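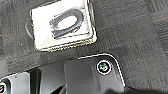 Hunbridge(ハンブリッジ)は、机や棚の上で小さなものを置くためのタイルと、その下に敷く布をつくっている会社です。鍵、文具、金具、アクセサリー、編みかけの道具など、手のひらに収まるものの置き場所を主に扱っています。タイルは白を基本にしています。濃いグレーの布の上に白いタイルを一枚置くと、そこだけが明るくなり、置き場所がはっきりします。チャコールのU字形のような濃い色のものを載せれば、太さも先端の形も見え、開いたところからは下の白がのぞきます。縁には落ち着いた金と茶の細かな斑が入っていて、タイルの端がどこかは布の側からも分かります。私たちの仕事は、こうした一枚をつくり、割れたら替え、使い方の相談を受けることです。

このページでは、会社の成り立ち、扱っているもの、工房での作業、ご注文や交換の受け方についてまとめています。商品の在庫と価格は別のページにあります。

はじまり

もとは台所と洗面所のタイルを張る内装の会社でした。壁や床を張ると、色合わせのために取り寄せた見本や、割付けで使わなかった一枚ものが必ず残ります。事務所ではそれを机に置いて、ねじや目地用のスペーサーを入れる皿の代わりにしていました。深さのない平らな板ですから、ねじは転がります。それでも白い面の上なら拾いやすく、作業が終わると布で拭いて片づきます。

打ち合わせに来たお客様から、机のタイルを分けてほしいと言われることが何度か続きました。玄関に置いて鍵を載せたい、という方が多かったように思います。最初のうちは見本をそのまま差し上げていました。ところが見本は裏がざらついていて、棚板に直接置くと傷がつきます。切った辺が残っているものもあり、家で毎日触るものとしては角が立ちすぎていました。裏にフェルトを貼り、辺を研いでお渡しするようになったのが、いまの商品の原型です。

その後、施工の仕事を少しずつ減らし、ある年の11月に最後の浴室の現場を終えて、卓上のタイルだけの会社になりました。施工をやめたことで、以前に張らせていただいた壁や床の補修はお引き受けできなくなっています。図面と品番の控えは事務所に残してありますので、張り替えの際に必要な方にはお写しします。

社名のHunbridgeは、施工の会社だった頃の屋号をそのまま使っています。当時の事務所の前に小さな橋があり、現場へ出る車はみなそこを渡りました。事務所は移転しましたが、名前を変える理由もなく今に至ります。電話で聞き取りにくいというご指摘はよくいただきます。「ハン」と「ブリッジ」の間で区切ってお伝えするようにしています。

扱っているもの

Husine(フシネ)は縁取りのある白いタイルのシリーズです。正方形を中心に、細長い形が加わります。表面にはやや艶のある釉薬をかけています。完全な艶消しにすると金属を置いたときに黒い擦れ跡が残りやすく、艶を上げすぎると今度は照明が映り込んで細かなものが見にくくなります。現在の艶は何度も焼き直して決めたもので、当面変える予定はありません。

縁の斑は、一枚ごとに出方が違います。金に寄るもの、茶が強いもの、点が密に並ぶもの、まばらなものがあります。並べて使う場合、差が気になる方もいらっしゃるので、ご希望があれば近い調子のものを組にして出荷します。反対に、ばらばらの組み合わせを選ばれる方もいます。備考欄に一言書いていただければそのようにします。

Zoludero(ゾルデロ)はタイルの下に敷く布です。色は濃いグレーを標準にしています。織り目が表に出る厚手の生地で、単色に染めず、濃淡の糸を混ぜています。埃や糸くずが単色の布ほど目立ちません。とはいえ白い粒はよく見えます。消しゴムの屑や小さな紙片が落ちると目につきますので、卓上用の小さなブラシで払ってください。粘着式のローラーは毛羽を起こしますから、弱い粘着のもので、軽く一度転がす程度にとどめるのがよいと思います。

Rønning(レニング)は木の受け枠です。タイルを一枚、または数枚はめ込んで使います。枠にはめるとタイルが動かないので、玄関のように急いで物を置く場所に向いています。枠の内側には布を貼り、タイルとのあいだにわずかな遊びを残しました。木は季節で伸び縮みします。夏にきつく、冬にゆるく感じられることがあり、これは不良ではありません。抜けなくなった場合は無理にこじらず、裏の穴から指で押し上げてください。

綴りのøについてのお問い合わせが多いので書いておきます。ご注文の際は「Ronning」でも「レニング」でも通じます。

このほか、裏に貼る替えのフェルト、目地のように隙間を埋める細い布テープ、持ち運び用の袋があります。袋は布の端を使うため、時期によって色が揃いません。

平らなままにしている理由

お皿のように縁を高くしてほしいというご要望を、以前から継続していただいています。小さなものが落ちないように、という趣旨です。試作は何度もしました。縁を立てると、たしかに落ちにくくはなります。ただ、指でつまみ上げるときに縁が当たり、端に寄ったものほど取りにくくなりました。掃除のときも隅に埃がたまります。

置いたものが見えることと、つまみやすいこと。この二つを優先すると、どうしても平らな形に戻ります。丸いものや転がるものには、正直なところ当社のタイルは向きません。ビーズ、ベアリング、錠剤などには、浅い皿か蓋のある容器をお使いください。お問い合わせの際に置くものを伺い、向かない場合はそのようにお答えしています。

曲がった形のもの、輪になったもの、片側が開いたものは平らな面と相性のよい部類です。置いたときに安定し、向きを変えるのも指一本で済みます。金具を扱う方からは、左右の別があるものを同じ向きに並べておけるのがよいという感想をいただきました。白い面なら、向きの違うものが混じったときに気づきやすいそうです。

濃い色のものを白に置くと輪郭が出ますが、白いものや透明なものでは逆になります。そういうものを主に置く方には、タイルを使わず、布だけで使う方法をお勧めしています。濃いグレーの布に直接置けば十分に見えます。布のほうが値段も安く、軽く、割れません。

工房での作業

焼成は自社では行っていません。釉薬と縁の調子を指定して窯元に焼いてもらい、焼き上がったものを工房で受け取ります。工房で行うのは、検品、辺の研ぎ、裏の処理、梱包です。

検品は窓際の机で行います。箱から出したタイルを、濃い色の布の上に一枚ずつ置きます。白い作業台では欠けが見えません。布の上なら、辺が欠けていればそこに暗い切れ込みが出ますし、反りがあれば影の太さが辺によって変わります。次に少し傾けて、表面に映る光を見ます。光の筋がまっすぐ通るか、途中で揺れるかを確かめる作業で、釉薬の溜まりや小さな穴はここで見つかります。

雨の日と夕方は検品をしません。照明の下では黄みが強く見え、翌朝見直すと判断が変わることがあったためです。梅雨の時期に出荷が遅れるのは、おおむねこの都合によります。お急ぎの方にはご迷惑をおかけしますが、すでに検品を終えた在庫からお出しできる場合もありますので、ご相談ください。

辺の研ぎは水を使って手で行います。表の縁の斑は釉薬の層に入っているので、削りすぎると消えます。指の腹でなぞって引っかかりがなければそこで止めます。研いだあとは水気を拭き、棚で一晩置いてから裏の処理に移ります。湿ったままフェルトを貼ると、しばらくして端から浮いてきます。

裏のフェルトは四隅に小さく貼る方法と、全面に貼る方法があります。標準は四隅です。全面に貼ると滑りにくくなる一方で、水をこぼしたときに乾きにくくなります。洗面所で使う方には四隅のもの、机で書き物のそばに置く方には全面のものを選ばれることが多いようです。

梱包には薄紙と段ボールの仕切りを使います。以前は気泡緩衝材で包んでいましたが、夏の輸送で釉薬の面に丸い跡がついて届いたことがあり、薄紙に変えました。拭けば取れる跡でしたが、開けたときの印象がよくありません。仕切りの段ボールは再び箱に戻して使える形に切ってあります。引っ越しのときなどに役立つと思いますので、場所があれば取っておいてください。

検品で外れたもの

小さな穴や斑の偏りで外れたタイルは、工房の棚に分けて置いています。使う上で支障のないものは「二番」として安くお分けしています。通信販売には出さず、工房に来られた方にだけ販売しています。写真と文章で一枚ずつ説明する手間をかけると、結局は通常品と同じ値段になってしまうからです。

欠けたものや大きく反ったものは販売しません。一部は砕いて、工房の裏の通路に敷いています。残りは自治体の区分に従って処分しています。割れたタイルをモザイクの材料として譲ってほしいというお申し出もありますが、断面が鋭く、お子様の手に渡ることもあるため、お断りしています。

布の裁ち落としは、袋のほか、工房で道具の下に敷くものとして使っています。ごく細いものは梱包のときに箱の隙間へ詰めています。商品の箱にグレーの細い布が入っていたら、それは詰め物です。捨てていただいてかまいません。

数字で見る現在のHunbridge

働いている者は5名です。検品と研ぎ、布の裁断と縫製、木枠、受注と発送に分かれていますが、発送の多い時期は全員で箱を組みます。

常時ご用意している品目は、色、寸法、裏の処理の違いを含めて40です。以前はもっと多くの種類がありました。よく似た寸法が並んでいると選びにくいという声があり、数年かけて減らしています。廃番になった寸法も、型が残っているものは次の焼成に合わせてお受けできます。

工房で一か月に出荷できるタイルは600枚です。窯元の都合ではなく、検品と研ぎにかかる時間で決まっています。まとまった数をご希望の場合は、月をまたいで分けてお届けすることになります。

昨年お受けした交換と修理の総数は1269件でした。多いのはフェルトの貼り替えで、次が落下による割れ、その次が布のほつれです。枠の修理はわずかです。この数は毎年数えていて、多いところから直しています。フェルトの接着剤を今のものに変えたのも、貼り替えの依頼が減らなかったことがきっかけです。

ご家庭での使い方

置く場所は、手を伸ばして届くところを選んでください。棚の上段に置くと、載せるときに中が見えず、端から落とす原因になります。腰から胸の高さの棚か、机の利き手と反対の側がよく使われています。

一枚から始めることをお勧めします。最初から何枚も並べると、何も置かないタイルができ、そこに郵便物や薬の袋が積まれていきます。一枚で溢れるようになってから、次をどこに置くか考えれば間に合います。買い足しの際に縁の調子を合わせたい方は、お手元のタイルの辺が分かる写真を送っていただければ、近いものを探します。

布とタイルを一緒に使う場合、布はタイルよりひと回り以上大きく取ってください。タイルの外にも濃い色の余白ができ、つい外に置いてしまったものも目に入ります。タイルは布の真ん中に置かなくてもかまいません。少し斜めになっていても使い勝手は変わりませんし、毎日触っていれば自然に動きます。気になる方は木枠をお使いください。

手入れは、水で絞った布で拭くだけです。金属の擦れ跡が残ったときは、消しゴムで軽くこすると落ちます。研磨剤の入った洗剤は表面を曇らせるので避けてください。縁の斑も同じ扱いで大丈夫です。食器洗い機には対応していません。裏のフェルトがはがれます。

熱いものを置く鍋敷きとしての使用は保証の対象外です。タイル自体は熱に強いものの、急な温度差でひびが入ることがあり、裏のフェルトも傷みます。飲み物のカップを置く程度でしたら問題ありません。

作業場や教室での使い方

個人のお客様のほかに、金具の加工、時計や眼鏡の修理、洋裁の教室などで使っていただいています。分解した部品を順に並べておく使い方が一般的です。一つの工程に一枚を割り当て、途中で作業を止めるときはタイルごと棚に移します。持ち上げるときは必ず両手で、辺ではなく裏に指を入れてください。

教室でお使いの場合、机の上に布を敷き、その上に一人一枚のタイルを置く配置をご案内しています。教える側が机のあいだを歩いたとき、何がどこまで進んでいるかを離れたところから見ることができます。終わったあとは、タイルの上に残ったものを戻せば片づけになります。

作業場では、床に落としたときの割れが家庭より多くなります。石やコンクリートの床ではまず割れると考えてください。予備を用意していただくか、足もとに敷物を敷くことをお勧めします。割れた破片は素手で集めず、厚紙ですくってください。

文字や番号を入れてほしいというご要望には、裏面への焼き付けで対応しています。表には入れていません。文字があると、その上に置いた小さなものが見えにくくなります。どうしても表に印が必要な場合は、布のほうに刺繍を入れる方法があります。

お取引先と材料

タイルの素地と釉薬は、施工の会社だった頃からお付き合いのある窯元にお願いしています。縁の斑は、釉薬に混ぜる材料の粒の大きさと、かける順番で変わります。配合は窯元のもので、当社では調子の指定だけを行っています。窯元のご希望により、名前は公表していません。

布は織りから縫製まで国内で行っています。濃いグレーの糸は数色を混ぜるため、糸の仕入れが変わると布の印象も少し変わります。数年前に買われたものと並べると、違いに気づかれるかもしれません。斜めに細い筋が見えることがありますが、これは織りによるもので、使っているうちに目立たなくなることが多いです。

木枠の材は、家具をつくる工場から出る短い材を分けてもらっています。仕入れのたびに樹種が変わるので、商品ページにはその時点の材を書いています。材の指定はお受けできません。

ご注文の流れ

個人の方は商品ページからご注文ください。在庫のあるものは検品済みの棚から出荷します。縁の調子の指定、裏の処理の変更、番号の焼き付けをご希望の場合は、備考欄にお書きいただくと、こちらから納期をお知らせします。お支払いは納期を確認されたあとで結構です。

店舗や教室の方には、まず見本をお貸ししています。タイル一枚と布一枚を箱に入れてお送りしますので、実際に置くものを載せて、見え方とつまみやすさを確かめてください。返送の際の送料はご負担をお願いしています。見本は何度も行き来しているため、布に折り目があることをご了承ください。

電話での受注は行っていません。寸法の聞き間違いが続いたことがあり、文字でいただく形に改めました。電話では、使い方や交換についてのご相談をお受けしています。作業中で手が離せないときは留守番電話になりますが、その日のうちに折り返します。

交換と修理

フェルトの貼り替えは、送料のみで承ります。ご自分で貼り替えたい方には替えのフェルトをお送りします。古い糊はぬるま湯で湿らせ、へらで落としてください。完全に乾いてから新しいものを貼り、重しをして一晩置きます。

割れたタイルは直せません。同じ寸法のものへの交換を、通常より安い価格でお受けしています。破片を送り返していただく必要はありません。いつ、どのように割れたかを簡単に教えていただけると、今後の参考になります。

布のほつれは、縁を縫い直してお返しします。ひと回り小さくなることがあります。木枠は、角の緩みであれば締め直し、割れであれば新しい辺に取り替えます。材の色は元と揃わないことが多いので、事前に写真でご確認いただいています。

工房の見学

検品と研ぎの作業は、予約のうえでご覧いただけます。晴れた日の午前に限ります。天候により当日の朝に日程の変更をお願いすることがありますので、遠方の方は余裕を持ってお越しください。研ぎの場所は床が濡れています。滑りにくい靴でお願いします。

お使いになりたい小物をお持ちいただければ、寸法の異なるタイルに載せて比べることができます。カタログの寸法を見て決めた方が、実際に置いてみて一つ小さいものに変えられることはよくあります。その場でお求めいただくことも、後日のご注文でもかまいません。

よくいただくお問い合わせ

白以外のタイルはつくらないのか。
黒と生成りを試作したことがあります。黒は濃い色の金具が沈んで見えず、生成りは縁の金や茶との差が小さくなりました。現在は白だけを続けています。

壁に張れるか。
卓上用として厚みと裏の処理を決めているため、壁や床への施工には使わないでください。

屋外で使えるか。
屋根のある場所で短い時間なら差し支えありません。布と木枠は湿気に弱いので、出したままにしないでください。

贈り物の包装はできるか。
薄紙と箱のままのお渡しになります。値段の分かる書類は入れずにお送りできます。

名入れはできるか。
裏面への焼き付けのみです。納期は次の焼成の時期によって変わります。

会社の概要

社名 Hunbridge(ハンブリッジ)
事業内容 卓上用タイル、敷き布、木製受け枠の企画、加工、販売、修理
主な商品 Husine、Zoludero、Rønning
人員 5名
見学 予約制、晴天時の午前
お問い合わせ 商品ページ内の連絡欄、または工房の電話(ご相談、交換、修理のみ)

最終更新 20/6/27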